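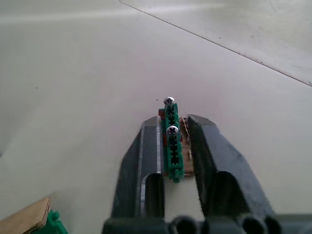

Green terminal strip

From: Drasov
To: workshop-wiring list
Date: May 7, 2024
Subject: Re: Lights in the back half keep dropping out

> We moved into the Ronby building last July and the lights over the
> back benches have gone out five or six times since. The breaker does
> not trip. Sometimes they come back when the door is slammed. The
> landlord says the fixtures are old and wants to replace all 19 of
> them. Is it worth letting him do that, or should we look at
> something else first?

I would hold off on the fixtures. If they all go out together and the breaker stays on, the fault is most likely in something they share, and the fixtures themselves don't share anything except the feed. Old fixtures fail one at a time.

The door is the useful part of your message. A slammed door shakes the wall, and anything loose in a box on that wall will move. I would start with the switch by the door, then the first junction box after it, then the next one down the line.

We had the same thing in the Plastavwood building. It took two visits to find. The electrician opened the ceiling boxes first and they were all fine. The bad joint was in a box behind a shelf, where three old wires had been twisted together and pushed under one screw. One of them was barely held. He cut back the browned ends, remade the joint and put a new cover on, and the bill was $210. Our landlord had been quoted $3105 for new fixtures and had nearly signed.

A few things to do before anyone comes out:

Write down each time the lights drop, and what else was running. If it only happens with the heater or the dust collector on, say so.

Move anything that blocks a cover plate. You pay for the time it takes to shift shelving.

Find out which breaker feeds the back half and label it. Ours was marked "office" and fed no part of the office. 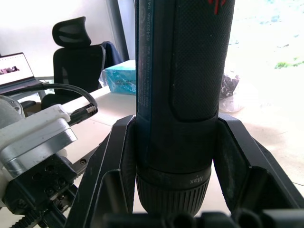

Please don't open the boxes yourselves. You rent the place, and in most towns the landlord has to use a licensed electrician for fixed wiring. There is also a safety side to this. A loose joint gets hot under load, and it can do that for months without tripping anything. If you smell burning or a cover plate feels warm, switch that circuit off and leave it off until it has been looked at. I would not wait for the landlord to call back in that case.

As for who pays, read your lease. Ours said the tenant covers "fittings" and the landlord covers "installations," and it took 5 emails to agree that a junction box was an installation. If yours is the Oláh standard lease, I think the wording is the same, but check the second page, as the older version left that part out.

Let the list know what they find. There are other people here in buildings of the same age.

Drasov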